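How to Oil a Wooden Cutting Board

A board that looks pale and feels rough needs oil. The job takes a few minutes of work and one night of waiting.

What you need

Food-grade mineral oil, a clean cotton rag, dish soap, and sandpaper in 220 and 400 grit. Skip olive oil and vegetable oil. They go rancid in the wood and the smell is hard to get out.

Wash and dry

Scrub both faces with hot water and a little soap. Rinse, wipe, and stand the board on its edge overnight. Don't put it in the dishwasher or soak it in the sink.

Sand if needed

If the surface is fuzzy, go over it with 220, then 400, always along the grain. Wipe off the dust with a barely damp rag and let the board dry again. A smooth board can skip this step.

Oil

Pour a small puddle in the middle and spread it out with the rag. Do the faces, the edges and the ends. End grain drinks more, so go back over it. Leave the board for 2 hours, then wipe off whatever is still sitting on top – a sticky board usually means this part was rushed. Very dry boards may want a second coat.

I do mine once a month, more often in winter when the heat is on.

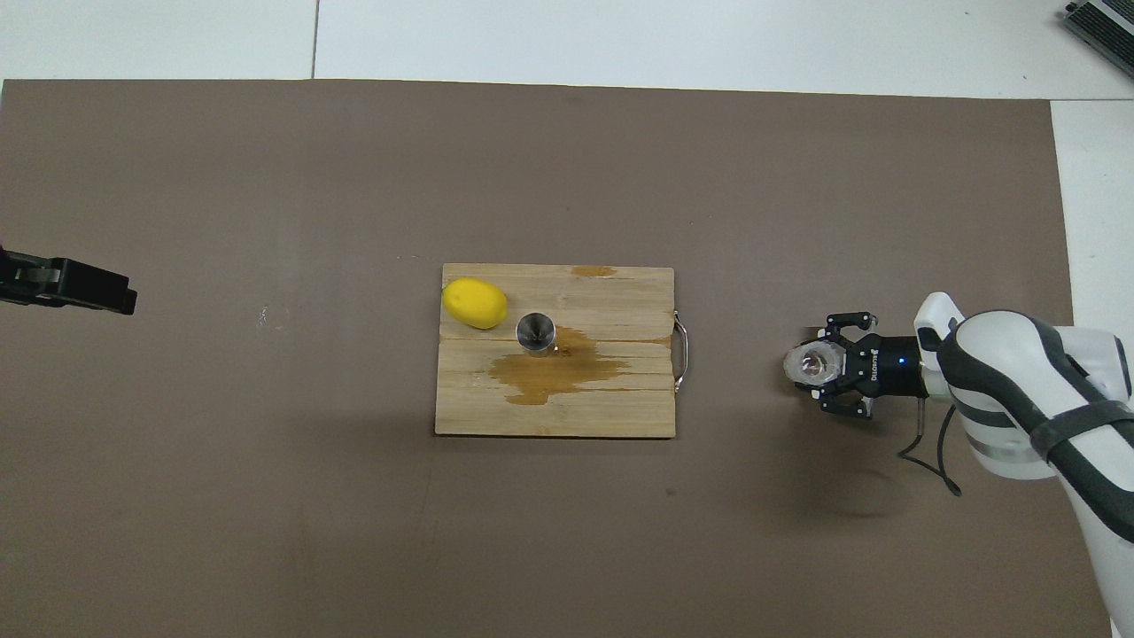

Sewwandi Herath: Does this work the same for bamboo? Mine soaked up the first coat on one side and hardly took any on the other.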